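Ticket 314 – Gosling call for artists, submission form drops attachments
Status: open, waiting on Jidport
Logged by: Wumpini Asamoah

Mon 9.10
Three artists rang before nine. Form for the Gosling memorial commission accepts the proposal PDF, says thanks, then nothing arrives our end. Text fields come through fine. Only the attachments go missing.

9.40
Checked the inbox and the spam folder. Not there. Portal shows 28 entries, all with the paperclip icon, all blank when clicked.

10.15
Tried it myself with a small PDF – went through. Tried again with a big one – gone. So size, probably. Call says up to 300 MB, which the panel insisted on for maquette scans. Jidport say the limit on our plan is 227. Fine, but then it should throw an error, not swallow the file.

11.30
Dornomau (fabricators for the plinth) report the same thing on their upload page. Same host. Asked Jidport to look at both togehter.

12.05
Put a notice on the call page. Deadline moved, artists to be emailed individually. Please don't use the general mailing list, half of them aren't on it.

14.20
Jidport want to know if images go missing as well as PDFs. 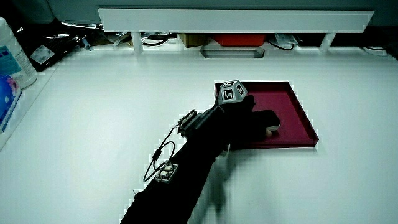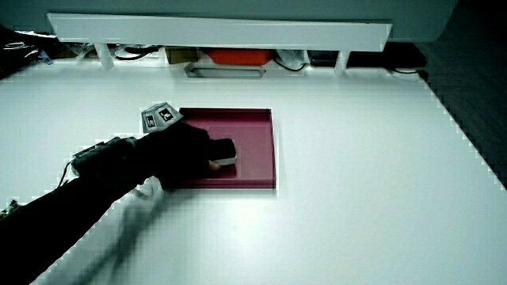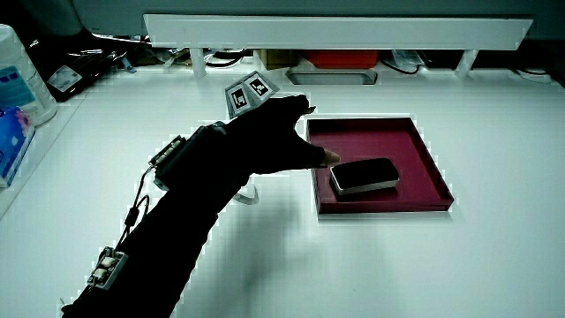 14.35
Still need to test images on the public form, logged out, different browser. Will do after the panel call.

15.50
Done. Small images OK, large PDF still lost. No error mesage. Sent Jidport the time of each attempt so they can find it in their logs.

16.10
They've found a temp folder that empties itself before the big files finish copying. Fix promised overnight. Asked whether the lost proposals can be got back – no answer yet. Leaving open.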